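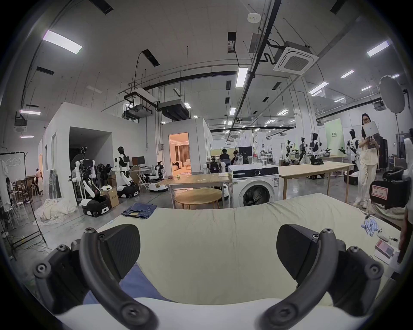
Folding is a way of making cloth take up less space without damaging it. A T-shirt laid flat covers a wide area but is very thin. When it is folded in half, the area is halved and the thickness is doubled. The amount of cloth stays the same. Jeans work the same way, but denim is a thick fabric, so a pair makes a taller bundle. The folded blue pair on the pale green sheet takes up only a small part of the surface, and its leather patch is at the waistband, where the cloth is strong.

Why cloth wrinkles

Cotton cloth is made of yarn, and yarn is made of many short fibers twisted together. In a T-shirt the yarn is knitted into rows of loops. The loops can slide and change shape, so the shirt stretches. In jeans the yarn is woven – one set of threads passes over and under another set – and the cloth stretches much less.

A wrinkle forms when fibers are bent and stay bent. Water makes this easier. Inside each cotton fiber, long molecules are held side by side by weak links. Water loosens these links. As the cloth dries, the links form again in whatever position the fibers are in. A shirt that dries in a heap keeps the shape of the heap.
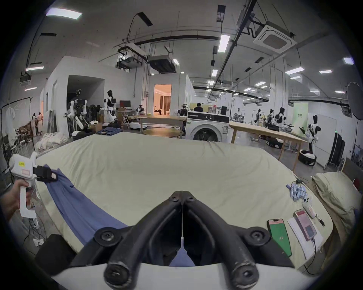
Pulling the cloth before folding removes some of the wrinkles. The pull must come from two places at once. If only one corner is pulled, the whole shirt slides along. With two corners held apart, the cloth between them is under tension, a word for a pull that acts along a material. Tension can also make wrinkles of its own, and these run in the direction of the pull.

Try it yourself

Lay a T-shirt on a bed. Hold one side in each hand and pull gently. Look at the lines in the cloth. Now move your hands closer together and watch the lines fade.
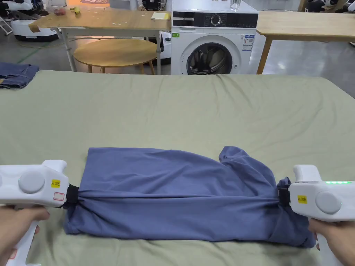
A cotton garment under tension. The wrinkles run from one held end to the other.

Next, smooth the shirt with a flat hand and fold it in 3 steps: left side in, right side in, bottom up to the neck.

Word list

Fiber: a very thin strand.
Knit: made of loops.
Weave: to cross threads over and under.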